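Retamal Publishes Its Household Chore Findings, With Apologies to Anyone Who Was Hoping to Stop Cooking

RUSTSIDE, 13 Jul 2025 – Retamal, the home automation workshop behind the Zenduvero chore project, today released the results of its first full round of kitchen trials. The short version: machines can do some of the work in a kitchen, slowly, and you should keep your dish towel.

The project set out to answer a question customers ask the company more than any other, usually while standing next to a sink. Can a robot do the chores yet? Retamal has sold door openers, blind motors and a moderately popular cat feeder for years, and its standard reply had been "soon." The company felt it was time to find out how soon.

Zenduvero logged 2000 chore attempts by its test arm. Each was a single small job of the kind people do without looking: move a bowl, put a lid on, pick up a spoon, throw away a wrapper. Of those, 922 were finished without help. Another 893 were finished after a person stepped in, most often to turn an object so that its handle faced the right way. The rest ended with the item on the floor, in the wrong place, or still exactly where it started.

"We would call it a promising result," reads the project report, "if the same standard were not applied to toddlers."

The arm learns from people. Demonstrators work through kitchen jobs with a gripper in each hand, and the recordings are used to train the software that later runs the arm. Retamal decided early on that the kitchens should look like kitchens. An earlier round used a bare gray bench and one mug, and produced a system that was excellent with one mug on a bare gray bench.
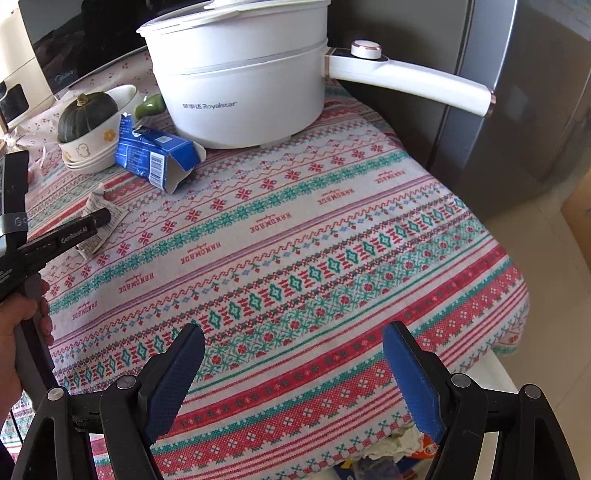 Hand-held grippers over a kitchen table, with a Royalstar cooking pot, a small pumpkin in a bowl and an open blue carton. Photo: Retamal

Patterned tablecloths turned out to deserve a chapter of their own in the report. A person sees a spoon on a busy print and picks up the spoon. Software that has spent its life among plain surfaces may give serious thought to picking up the print. After patterned cloths were added to the training material in April, attempts to grasp decoration fell sharply, though they have not stopped.

Among the other findings:

Bowls went well. Rigid, round and open at the top, they are the closest thing the kitchen has to a cooperative object. Small vegetables inside bowls went nearly as well, provided the arm was asked to move one or the other and not to form an opinion.

Lids went better coming off than going on. The arm could set a lid down on a pot, but seating it properly took patience, and patience is currently set to 3 tries before the system gives up and waits for a human.

Crumpled things went badly. Newspaper, torn cartons and plastic bags change shape when touched, and the arm's picture of the object tends to be out of date by the time it closes its fingers. Taking out the trash therefore remains a job for whoever lost the last argument about it.

Speed was not scored. The report notes only that demonstrators often cleared a table faster than the arm cleared a corner of it, and that several went on to make tea.

On the shop floor the outlook is better. Flunura, a packing supplies firm that tried the same arm on its sorting line, found that it coped well with identical boxes arriving in the same position. Retamal points out that no household has ever offered these conditions. Flunura has kept the arm for light boxes and returned it to manual supervision for anything in a soft wrapper.

The company is not announcing a product. It has no release date for a kitchen robot, no preorder page and no video set to piano music. The next round of Zenduvero trials will concentrate on lids, bags and the business of putting things back where they belong, which first requires a household to agree on where that is.

Households near Rustside that would like their kitchens considered for the next round may apply through the Retamal website. Kitchens do not need to be tidy. Applicants who clean up specially for the visit will be thanked and asked to put some of it back.

About Retamal
Retamal designs and repairs home automation equipment from its workshop in Rustside. Its products include door openers, window blind motors and a cat feeder, now in its second version following feedback from cats. Zenduvero is the company's research project on everyday household chores.

Press contact: Retamal press desk, Rustside. The full report, including the chapter on tablecloths, is available on request.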